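June, notebook, second half of the page carried over from the sponsor-read log.

Picked up the tagging of the home games again this morning. The question is still the one Catriona asked in spring: how many times does a sponsor get said out loud on the radio side compared with what the contract promises, and does it change how people remember the game. I have the Mustlow recordings for the whole home stretch now. The last two came in overnight and both play all the way through.

Setup, same as before. One pass at normal speed with the box score open. Mark every sponsor mention with the game clock, quarter, score, who said it, and whether it was read from the card or thrown in. Second pass only on the thrown-in ones. I stopped doing the second pass on the card reads since they never change.

Game one of the batch, Travthorpe at home to Mesta. Mesta came in on the second night of a back-to-back and looked it by the third quarter. Travthorpe went on a 13-0 run out of halftime, almost all of it in transition, and the play-by-play man used the "drive of the night" tag on four of those baskets. He can only give it to one of them. He came back to it after the final horn and gave it to a fifth play, a put-back in the last minute that nobody would have picked. I have it down as 10 mentions total for that tag alone. The contract calls for one, plus a read at the half.

Things to keep straight for next time:

- A "candidate" mention counts if the sponsor is named. "That's one to remember" with no name does not count.
- If he names it and the color analyst repeats it, that is two.
- Replays on the arena board are a separate sheet. Don't mix them.
- Mentions in the postgame show go in the postgame column even if they are talking about a play from the first quarter.

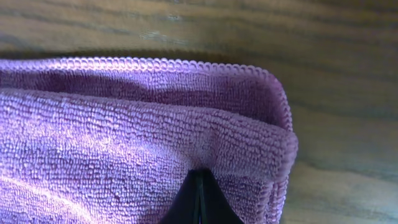
*Purple towel, folded, close up.*

Game two was the overtime one. It took most of the morning. Þórarinsdóttir played 27 minutes and fouled out with a little under two left in regulation, so everything in overtime went through the bench. I noticed the mentions dry up when the game gets tight. There are 7 in the first half, then two in the third, then none at all from the middle of the fourth until the horn. The man is calling the game and forgets the card, and I'd guess the sponsor would be happier with a blowout.

That is worth a chart. Mentions per quarter against the size of the lead, one dot per quarter, all games on one plot. If the dots slope the way I think they do, the memo can be short. I'd want Mircea to check the lead column before anyone sees it, because I took it at the end of each quarter and he thinks it should be the average over the quarter. He is probably right. A quarter that swings from up nine to down two shows as a two point deficit in my sheet and that hides most of what happened.

Mircea Ursu's notes from his own listen of game two, copied here so they don't get lost:

- He has one mention in the second quarter that I don't. I went back and he's right, it comes under the crowd noise after the and-one. Added.
- He would not count the one where the analyst makes a joke out of the sponsor's name. I would. Left it in with a flag.
- He wants a column for whether the play was made by the home team. So far every tagged play has been a home play, so I don't see the use, but it's one column.

Catriona Menzies called at noon. She has the recall survey ready and wants to send it to the people who listened to the overtime game first. Her worry is that people remember the sponsor from the arena board and not from the radio. She has a question in there asking where they followed the game, and she will drop anyone who was in the building. I said to keep them and report them apart. We left it there.

Also talked about the player award. There is no sponsor on it at present and the station gives it out anyway. In the Mesta game it went to the backup point guard, who had a good line in not many minutes and did the real work on defense: three straight stops on the pick and roll in the fourth, going under every screen and daring the shot. None of those stops got tagged. I looked back through everything logged so far and there is not a single defensive play tagged except blocks. Charges taken, zero. Steals only when they end in a dunk. If somebody wants cheap inventory to sell, a "stop of the night" would have the field to itself.

Afternoon list, in the order I want to do it:

1. Fix the lead column. Use the average over the quarter, keep the old column and rename it "end of quarter lead."
2. Go back to the first two games in the log and recheck the loud stretches with headphones, since I missed one under crowd noise already.
3. Split the analyst's mentions from the play-by-play man's. They are in one column now and the initials are in the notes field, which is no good for sorting.
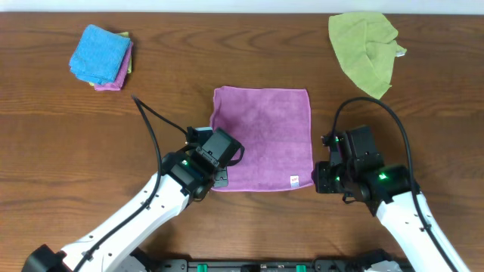

4. Send Mircea the sheet with the joke mention flagged and let him argue it.
5. Draft the chart with whatever games are clean by then. Leave the overtime period as its own dot.

### Late afternoon

Items 1 and 3 done. Item 2 half done: first game rechecked, nothing new found. Second game still to do.

The new lead column moves a few quarters. The third quarter against Mesta is now a smaller lead than I had, because the run came early and the starters sat after it. It still has the most mentions of any quarter in the log. The slope may be flatter than I said this morning.

One problem with the split. In the overtime game there is a stretch where the analyst is alone on the air while the other mic is out. He does the call himself and reads one card. I put it under him with a note. Catriona may want it out.

Still open: whether a mention that gets cut off by a whistle counts. I have two of those. Both are counted for now, both marked with a w.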